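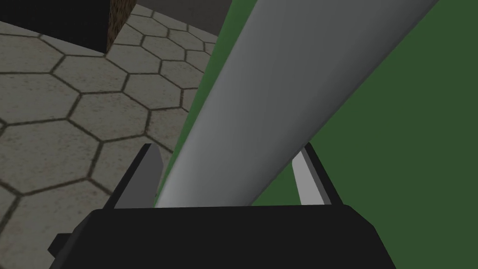 Workent product meeting – minutes
2023-08-19, Walthorpe office, upstairs room
Present: product, packaging, customer service, warehouse (by phone, bad line, dropped out twice)
Apologies: Ashby office

Last minutes
Agreed. One correction – the February entry on the travel adaptor said "approved", should say "approved subject to new pins". Changed.

Power bank, the slim one
Main item. Returns are up again. Customer service read out a batch of the return notes. Most say the same thing, won't hold a charge after a few months in a drawer. A few say it gets warm in a pocket. Warehouse asked if these are all from the older stock – not known, the batch code is on the inside flap of the box and people send them back without the box.
Long talk about whether the batch code could go on the unit itself. Packaging say yes, there is room under the rating label, small type. Product worried it looks messy. Agreed to do it anyway.
Storage advice on the leaflet to be rewritten. Currently says "charge regularly", too vague. New wording to say top it up every 3 months if not in use. Also to say it before the bit about disposal, as people stop reading there.
Warmth complaints to be looked at separately. Any returned unit with a note about heat goes in the metal cabinet, not back on the shelf. Warehouse confirmed they know this. Somebody to put a sign on the cabinet, the old one fell off.

Leads
Braided lead in 2 lengths to carry on. The short one sells better than expected, the long one sits. Suggestion to drop the long one, not agreed – customer service get asked for it by people with sockets behind the bed. Leave until next order then look again.
Colour: grey and black only. The blue is finished, take it off the website please, it was supposed to be gone by now. Two people ordered it last week and had to be refunded.
Plug end coming loose on some of the grey ones. Trornari have been told and asked for samples. Samples sent. No reply yet, chase.

Trornari delivery
Late. They now say 30 days from confirmed order, it was less than that when we signed. Product want it in writing. Warehouse said if it really is 30 we need to order before the shelf looks low and not when it does, which is what happens now. Agreed in principle. Reorder levels to be looked at for all charging items, warehouse to bring a list.
Discussion on a second supplier. Ashby had a name but are not here. Carry over.

Guarantee
Current card says 365 days. Customer service say people read this as a year from when they opened it, we mean a year from the receipt. Argument about this, went on a bit. Outcome – wording changed to "365 days from the date on your receipt", bold, top of card. Anyone who rings up a week or so over gets treated kindly, as now, but this isnt to be printed anywhere.
Gift purchases still a problem as there is no reciept. Accept order number instead. Customer service already doing this.

Phone stand with charging pad
Sample passed round. General feeling good. The foot slides on a glass desk, fine on everything else tried. Rubber strip to be thicker. Pad does not line up with larger phones unless you put them in sideways, which is alright for watching things but not for a call. Product to ask for the pad to be moved up a touch and find out what it costs. If it costs much, say on the box that big phones go sideways.
Light on the front too bright for a bedroom. Dimmer or moved round the back, no preference recorded.
No name for it yet. Suggestions by email, none today, we ran out of time.

Website
Photos of the wall charger show the old switch. Needs redoing.
Size of items to be given in centimetres everywhere, it is a mix at present.
Search box doesn't find "lead" only "cable". To be fixed, most people type lead.

AOB
Parking at Walthorpe – delivery bay to be kept clear in the mornings.
Kettle in the upstairs kitchen has gone. New one on order.
Ashby to dial in if they can't travel.

Actions
Batch code on unit – packaging
Leaflet and guarantee card wording – packaging, customer service to check before print
Cabinet sign – warehouse
Chase Trornari, loose plugs and the 30 days in writing – product
Reorder list – warehouse
Stand: foot, pad, light, cost – product
Blue lead off website – today please

Next meeting to be set by email. Ashby if the room is free, otherwise here.

Workent, Walthorpe | Contact us | © 2023 Workent. All rights reserved. | Back to top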